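Buscar en el blog
Escribe y pulsa Intro
Itzel Escobedo – febrero

Tensar, limpiar, volver a tensar

Vuelvo a escribir con las manos oliendo a grasa de litio, así que perdonad las erratas. Llevo toda la semana con el robot de dos brazos del puesto de verduras y quiero dejar esto apuntado antes de que se me olvide, que ya me pasó con el anterior y luego tuve que mirar los tornillos uno por uno.

Lo primero, el juego de la muñeca izquierda. Venía de antes. No mucho, pero lo notas con la mano: coges el antebrazo con una, la palma con la otra, giras despacio y hay un clac pequeñito. Con los dedos abiertos da igual. Con algo agarrado la punta se va y el agarre sale torcido.

La solución larga es cambiar el rodamiento. La corta es apretar el anillo de precarga, que es lo que hice. Motores sin par, brazo apoyado en la espuma (la espuma, no la caja de herramientas, que una ya ha aprendido), fuera la tapa de la muñeca, aflojar el prisionero, un octavo de vuelta al anillo, prisionero otra vez con fijador azul. Probar. Otro octavo. Probar. Si te pasas, el motor se calienta y a los diez minutos salta la protección. Me pasé. Vuelta atrás medio octavo y ahí se quedó.

Los cables. Los del antebrazo van por fuera, y al doblar el codo del todo el mazo rozaba con la junta. Puse brida de velcro en vez de la de plástico, que corta, y dejé un bucle flojo en el codo. El bucle hay que dejarlo con el brazo DOBLADO. Si lo haces con el brazo estirado luego tira del conector y empiezan los errores raros de comunicación, esos que aparecen y desaparecen y te vuelven loca. El conector del dedo medio estaba medio salido, por cierto. Dos tardes buscando un fallo de firmware.

Tendones. La mano derecha cerraba bien el índice y el pulgar pero el anular llegaba tarde. Tensar con la llavecita de Prulten, la de mango corto, la larga no entra. Mi apunte de la última vez decía 300 en la escala del tensor y esta vez lo he dejado igual, que tampoco voy a inventar. Después, 30 ciclos de abrir y cerrar en vacío, volver a mirar, retocar. El cable nuevo cede siempre al principio. Siempre.

Limpieza: alcohol y bastoncillo en las yemas cada 500 agarres, y grasa en las juntas de los dedos cada 3,000. La grasa de Grindmont me gusta más que la que venía en la caja, pringa menos. Ojo con no tocar las yemas después, que resbalan una barbaridad y te crees que es cosa de la fuerza.

Luego el cero. Esto va por orden y no me lo salto más: primero hombros, después codos, después muñecas, los dedos al final. Útil de Solís en cada articulación, leer el encoder, guardar, reiniciar. Reiniciar de verdad, cortando corriente, porque si solo cierras el programa se queda con los valores viejos y no avisa. En el izquierdo la muñeca había cambiado bastante con lo del anillo, normal. En el derecho casi nada.

Y la prueba. Podría usar el cilindro de calibrar pero no me fío, el cilindro es rígido y redondito y todo sale bien. Prefiero la lechuga romana de mentira, larga, blanda arriba y más gordita en la base. Una mano por las hojas y la otra por el tronco, lechuga derecha, y a mirar si los dos brazos se pelean. Cuando el cero está mal se nota enseguida, uno empuja y el otro aguanta y la corriente de los hombros se dispara.

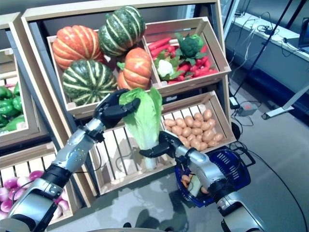 Prueba a dos manos con la romana, delante de los cajones.

La corriente la miro en la pantalla de Vololis, articulación por articulación, y con la lechuga sujeta se quedó plana en los dos lados. Bien. Lo repetí con el codo más cerrado para forzar el mazo de cables y tampoco saltó nada.

Pendiente:
– pedir el rodamiento, el apaño del anillo no va a durar
– etiquetar los conectores de la mano, que son todos iguales
– ordenar los cables del suelo
– copia de los ceros fuera del portatil

Si alguien tiene el par de apriete de la tapa de la muñeca, que me lo ponga en comentarios. Yo la dejo a mano y ya.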